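Drarley

Bottles, cans and one very good pull-out drawer

Drarley is a collection of short sequences about putting drinks away. Somebody comes back from the store, there are bottles and cans all over the counter, and they have to go into a drawer. That's the whole activity, and we think it's a wonderful one! A drawer hides its contents until you pull it, bottles roll, cans stand up or lie down, and a clear bottle over a white drawer bottom is a lovely hard case for anybody who works on seeing transparent things.

This file covers the current release. If you only want to get going, skip down to Layout.

What's in the release

3,965 labeled stills, drawn from 200 sequences
15 kinds of drink container, mostly bottles and cans
8 drawer regions, used for saying where something lies
One plain text note per sequence, written by a person
A label guide (labels.txt) with all the edge cases we argued over

Every sequence belongs to one of four groups: stow, fetch, rearrange, and counter. The first three involve the drawer. The counter group is for the tabletop and the nearby surfaces, and it's a bigger help than we expected when we first put it in.

The drawer 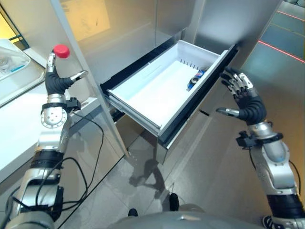 Drawer regions are named as you'd see them standing in front of the drawer and looking down: front left, front middle, front right, center left, center right, back left, back middle, back right. We tried a finer grid at first and it was miserable to label, because a bottle lying down covers half of it. With eight regions most things have an obvious home. The Pepsi can on its side near the back right corner gets region back_right and pose lying, and that's all it needs. The red cap up on the counter side is trickier. Most of that bottle is hidden, so it gets the label bottle with visibility set to partial, and we leave its pose blank. Please don't fill in poses from what you think the rest of the bottle must be doing - blank is a real answer here and the loader handles it fine.

A drawer is marked open when any of its inside can be seen, and there's a separate field for how far it's out (slightly, halfway, fully). Rims, rails and the front panel all count as part of the drawer. The cabinet does not. Brushed metal throws back soft shapes and smears of light, and we ask labelers to ignore every one of them. Reflections got labeled as objects in an early round, and cleaning that up took most of August.

Close views

Some stills are taken so near to a surface that there's no drink in them at all. Keep them! They're good for learning what plain panel looks like, they're quick to review, and a model that sees bottles everywhere will show you so right away on these. They carry the tag surface_only, plus one material word if the labeler was sure of it. If the labeler wasn't sure, the tag stands alone.
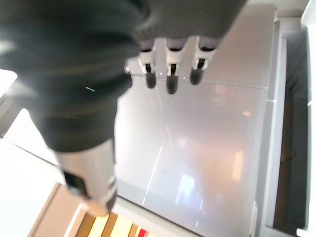
Close view: smooth, glossy light gray panel under the fingers.

Clear bottles

This is the part we're most excited about. A clear bottle without a visible label is a handful of bright edges, some ridges and a cap. Put it over a brightly lit white drawer and half of those edges wash out. Labelers kept telling us they found the cap first and worked back from there, so we made cap its own label, with a color and a direction (left, right, toward, away, up). Cap direction is the most reliable field in the whole release, and if you only have time to use one thing from Drarley, try that one.
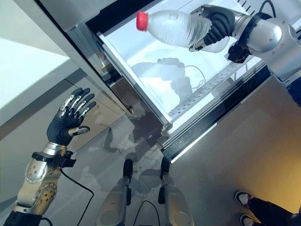 Shadows have their own rules. A shadow on the drawer bottom is never outlined as part of the object that makes it, even where the two touch. We do keep a yes/no field called shadow_on_floor, which says whether a shadow falls on the bottom of the drawer, and Macario Nava has already used it to sort the stills by how confusing they are. His sorted list is in extras/nava_order.txt and it's great fun to page through from the easy end to the hard end.

Held bottles get the label held and no region, even if they're right above one. The region comes back when the bottle is resting on something. This one rule generated more mail than all the others together, so it's printed in capitals in the label guide.

Counter and table

Counter sequences include trays, packaging and bare stretches of tabletop. Trays are labeled as one object. What's in a tray is labeled only if you can tell what it is, and clear or crinkly stuff that could be packaging is tagged unclear. Light matters a lot in this group. Warm light makes pale tops look yellower than they do elsewhere, so please go easy on color matching between groups.
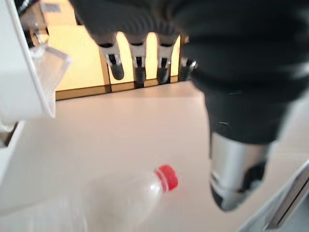
Counter group: pale beige tabletop with a warm yellow panel behind.

Layout

stills/ has everything, in folders by sequence
labels/ has one file per sequence, same name as the folder
notes/ has the plain text notes
extras/ has the sorted list and the region diagram
labels.txt is the guide

Labels were made in Sirko and exported as plain CSV, so no special software is needed to read them. If you already use Buris, the column names match its container set and you can load both together. The one difference is that Buris calls our back_middle "rear".

Splits

Please split by sequence. Neighboring stills in a sequence look nearly the same, and a random split will give you scores that are way too cheerful. We supply a suggested split in splits.csv, with the Fundska sequences held out entirely as a test set.

Known problems

Cans standing directly behind other cans are under-labeled in the rearrange group.
A few notes mention "the usual bottle". That's a clear one with a red cap.
Slots and perforated strips sometimes carry the tag vent and sometimes the tag rail. Treat them as the same tag for now.
The drawer_extent field is missing for some of the fetch sequences. We're filling it in.

Fixes and additions

Send corrections as a changed CSV row with a one-line reason. We go through them every Tuesday, and small ones are very welcome - a single wrong cap direction is worth sending. For new sequences, read labels.txt first, then write the note before you label anything. The notes come out much better that way.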